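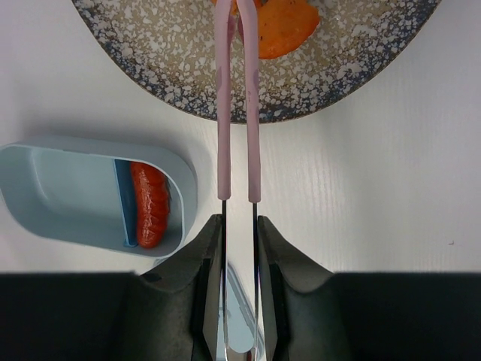 Why did the speckled glaze crawl on the February tiles when the same batch was clean in January? The slip coat was thicker and the tiles went into the kiln before the glaze layer had dried through.

Notebook > Glaze tests > Kubo series

February, entry started 4:45 p.m.

Went back over the Kubo series with Ayanda Cele. Base glaze unchanged, same bucket, sieved again through 60 mesh. Specific gravity read higher than the January note. Water had been lost from the bucket over the break -- lid was not seated. Brought it back down with distilled water, let it stand, stirred, read again. Stable.

Retest plan:
Tile set A: dip 2 seconds, dry overnight, fire.
Tile set B: dip 2 seconds, dry 20 min, fire.
Tile set C: old thickness, dry overnight, fire.
All on Skundberg stoneware, bisque from the same load. Wipe with damp sponge before dipping. Record which shelf.

Yae Katayama thinks dust on the bisque is a factor too. Possible. The February tiles sat uncovered next to the wedging table. Can't separate that from thickness with the tiles we have, so dust gets its own set later.

Crawling was worst at the corners and along the stamped lines. Flat areas had fine cracks in the raw coat before firing, visible under the hand lens. Should have stopped there and washed them off.

Kiln log: Ukent controller held at 445 on the way up for the burnout step, as programmed. No fault codes. Cones on all shelves agree, so leaving the schedule alone.

Clay content of the recipe is high. If set A still crawls, swap part of the raw kaolin for calcined and mix a small bucket only. Skuvura order for calcined is in, not delivered yet.

To do: new gasket for bucket lid. Label sets on the back in oxide, pencil burned off last time.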